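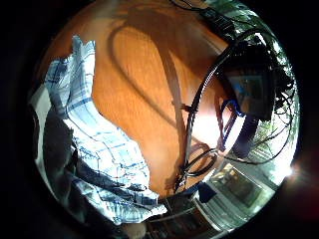 Last updated: Monday, July 7, 2025

Canton patrol overtime audit

saber_70
The June audit is up on the city site. Five officers on the night shift put in for 679 hours between them, and the dispatch logs don't back up a good part of it. Two are on paid leave. The rest are still working.

Amavow
I read it. The logs are a mess, which the audit says too. Missing entries don't prove the hours weren't worked.

skellska
They do when the same guy signed his own slips. Page 6.

Amavow
He was acting sergeant. Somebody has to sign them.

saber_70
Somebody else does. The rule is a second signature on anything past a full shift. 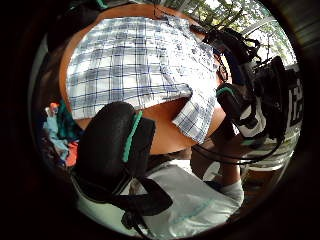
Blue plaid cloth on the table

northend_dee
My brother-in-law did nights there until he retired. He says they were short every weekend and people stayed over without calling it in. I'm not defending the slips but I believe that part.

skellska
Then pay them for it and write it down. We're out about 70 thousand dollars.

Amavow
That figure covers all the overtime, including the hours nobody is questioning. Read the table again.

skellska
OK, I see it. Still want to know why it took a records request.

northend_dee
Same. Does anyone know if the council takes it up this month or waits for the county?

saber_70
Clerk told me it's not on the agenda yet. I'll post when it is.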